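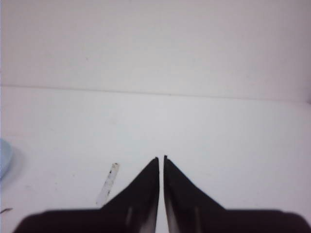 Areeba Khokhar thinks the whole subject is oversold, and she told me so when she read my abstract. Her reply went roughly like this: if you need 500 demonstrations to teach an arm one errand on one table, you haven't taught it anything, you've made a very expensive recording.

Start with that. Let them laugh if they want to. Then say I agree with half of it.

NOTES FOR THE TALK, 18 March 2026
Working title: What did we collect, exactly?

Opening (keep short)
I run collection at Clokberg. My job is sitting people in front of a table and having them do a small task by remote control until we have enough of it. I've done this long enough to distrust the word "enough." Ask the room who has been given a target number of episodes. Then ask who was told where the number came from.

Ours was 2000. I asked. It came from a slide.

Part one: the view from the wrist
Point back at the opening picture and leave it up. White table, white wall, two dark fingertips nearly touching, and one thin whitish stick lying beside the left one. This is the kind of view the policy gets. Ask people at the back whether they spotted the stick right away. White on white is hard for us and I see no reason to assume it's easy for a network, whatever the loss curve says.

Also mention how much of the view the fingers themselves take up. When the object sits close to a finger, a small change in approach can hide it. The operator has a second view to fall back on. If the model doesn't get that view too, we are asking it to copy decisions it has no grounds for. I raised this in January and was told it would average out. Still waiting.

Part two: what counts as a good example
We threw out 322 episodes from the Jirnomell set. Reasons on the log: "hesitation," "untidy," "bad." The last one was the most common. I went back through a day's worth and couldn't tell what was wrong with half of them. Some had a missed grasp followed by a recovery, and I'd pay extra for those.

Ntombi Mahlangu disagrees with me here and I should give her side fairly. Her view is that a recovery by a tired operator teaches flailing, and that you should record recoveries on purpose, labeled, from known starting points. She may be right. I'd like to see it tested with the same operators and the same table before anybody puts it in a style guide.

(If short on time, skip to part three.)

Aside on operators: we had 8. Their habits are all over the data. One always came in from the right. One paused before every close. A policy trained mostly on the pauser will pause, and somebody upstairs will call it "deliberation."

Part three: variety, so called
The Alarcón proposal promised "broad variation in scene and lighting." Read the sentence out loud. Then explain what we did, which was move objects a hand's width and lower one blind. The wall stayed the same wall.

My ask for anyone buying or sharing a dataset:
Show me the rejects.
Tell me who drove, by code if not by name.
Evaluate on a table that nobody collected on.
Write down the stopping rule before the first episode.

Slide with the Allberg curve goes here. Don't oversell it. It flattens early and I don't know why. Could be the task is easy, could be the test looks too much like the training. Say both.

Questions I expect
Won't scale fix it? Maybe. Scale of what?
Could you do this in simulation? For some tasks, sure. Bring me your contact model for small thin things and we'll talk.
Are you against collecting? No, I'm back at the table Thursday morning.

Leave five minutes. Areeba will be in the second row and she will want the microphone.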